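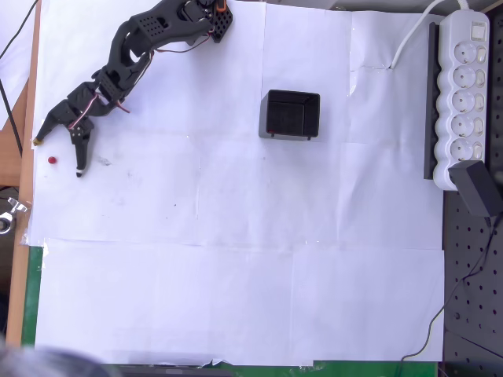 I've been going on about the veterans' hearing clinic in Stamurness for so long that my own family leave the room when I start, so I'm very pleased to have some proper news. It's coming back! The county's veterans' support office confirmed on 4th June that the clinic will reopen in August, in the old Noonan building on the harbour road, and you won't need a letter from your GP to use it.

If you served and your ears aren't what they were (mine certainly aren't, I spent too long next to generators), you'll know how it has been since the last one shut. The nearest place doing tests for ex-forces people is Grukbridge, and the bus there takes the best part of a morning. Plenty of us simply stopped going.

Bríd McGrath, who runs the support office, told me there are 2,872 former servicemen and women on its books across the county, and more than 600 of them have asked for help with hearing loss or tinnitus. "We kept getting the same phone call," she said. "People could fill in the claim form but they couldn't get the test to go with it, so the form sat in a drawer." I laughed at that, as mine is in a drawer as well, under the takeaway menus.

The clinic will open two mornings a week to start with, with 10 appointments each morning. Niamh Ó Dálaigh, the audiologist, is moving over from Grevby to run it. She'll do the test and give you a written report on the day, and you can send that straight in with your claim. Partners are welcome to come in with you, and she rather encourages it - they're often the ones who noticed first.

Not everyone is happy with the hours. Aidan Hennessy, a former army driver who works shifts at the fish market, reckons mornings are useless to him and said so at some length when I rang. I did put it to Bríd, who says an evening session will be looked at before Christmas if the mornings fill up. I'd have liked something firmer than that, and so would Aidan.

There's also the matter of the steps at the front. Catríona Keane from the support office says a ramp is going in at the side door and will be finished before opening, and the side door is where the two disabled parking spaces are anyway.

Booking opens in the middle of next month, by phone or at the support office counter. Bring your service number and something with your address on it. If you've lost your discharge papers, go anyway, and Catríona will help you send off for copies - she did it for my brother and it took a fortnight. I've already told her I want the first morning.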